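Search this site
Enter keywords
Go

Washing Up in a Shared Kitchen – Project Report
Saoirse Ní Mhurchú and Eoin Mac an tSaoi
Supervisor: Philomena Ní Bhriain

3. Method

We wanted to know how students in the Flallen residence wash up, and which parts of the job they dislike. A short questionnaire went to every flat in June and 63 people answered it. We then looked at the things used for the job: sponge, tray, plates and the surface they stand on.

4. Results

Most people said they own one sponge and use it for everything. Some 30 of them could not say when they last changed it. The scrubbing side was used for pans and the soft side for plates, though several people used whichever side was facing up.

Stacking was the main complaint. Plates left on top of each other pass the food from one to the next, so both faces need cleaning. Kevin Ó Dálaigh, who lives in one of the flats, now spreads his out on a big tray and says it saves him a second wash.

Smears that have dried on take longest. We had planned to time this but only managed 5 plates, so the times are left out.

5. The table set-up

We kept to a wooden table away from the sink – a green sponge, a dark green tray with rounded corners, and plates in different colours on a round black tray.

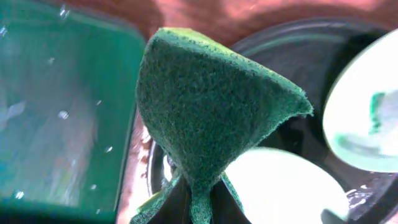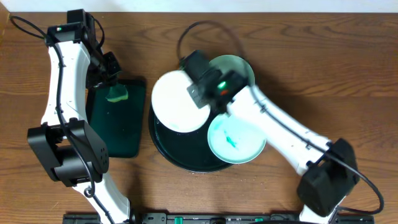

Figures 1 and 2. The green sponge, close up in Figure 1 and above the green tray in Figure 2.

Related reports
Drying racks in small kitchens
Who empties the bin? A survey at Skurnivitz House
Shelf space and shared fridges
Labelling food in the Ambaye flats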